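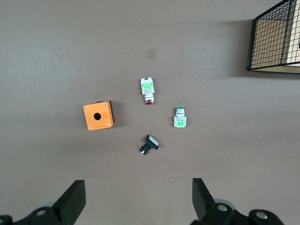
Setting up the button box station for a shared shift (arm + person)

Quick version, will tidy later. This is for anyone on the bench at Plovine who used to build control boxes start to finish and now splits the job with the arm. Read once before your first shift.

What changed

Arm does the picking and placing. You do the wiring, the lock rings, the checking. Before June one person did all of it, 100 boxes on a good day, sore thumbs by lunch. Now the arm lays the switch in the hole and you take over from there. Less reaching. More looking.

Before you start

Clear the table. Pens, cups, gloves, all off.
Parts in reach of the arm, spread out. Do not pile them, it can't sort a heap.
Orange box goes down hole side up.
Leave a gap between parts wide enough for open fingers. Too tight and it knocks the neighbor while going for the one it wants.
Switches can lie any way round, red up, green down, whatever. The square white one too, on a slant is fine.

Running it

1. Log in with your own badge. Not Ilir's.
2. Pick the job on the screen. Job 178 is the single hole box, job 257 is the long one, don't mix them.
3. Check the color on the order sheet against the color on the screen. Red and green have the same white and green block on the back, so go by the cap and nothing else.
4. Hands out. Press start.
5. Wait for the arm to park. Fully park. Slowing down is not parked.
6. Take the box, fit the lock ring, tug the switch. If it turns, redo it.
7. Wire per the sheet, put it on the Hodžić rack.

When it misses

It will. Mostly the grip lands on the round collar and the part rolls. Press hold, move the part by hand, press resume. After 2 misses on the same part stop and call Slavica Lazarević, don't keep feeding it. Write it in the log, part and time, thats enough.

If the box slides when the switch goes in, check the corner screws are flush and wipe the table.

About the job itself

People asked so, here. No one on this bench was moved off it. Catarina Coelho went from assembly to setting up jobs, same pay grade first, new one after training. Milovan says he misses doing a whole box himself and I get that. You can still ask for hand build days, Kosteo orders are all by hand anyway.

Pace: arm sets it for placing, you set it for wiring. If boxes back up in front of you, press hold. You don't need to ask anyone. The hold time is not counted aginst you.

Next setup training Wed 31 August, before first shift. Tell Vasilis if you want in.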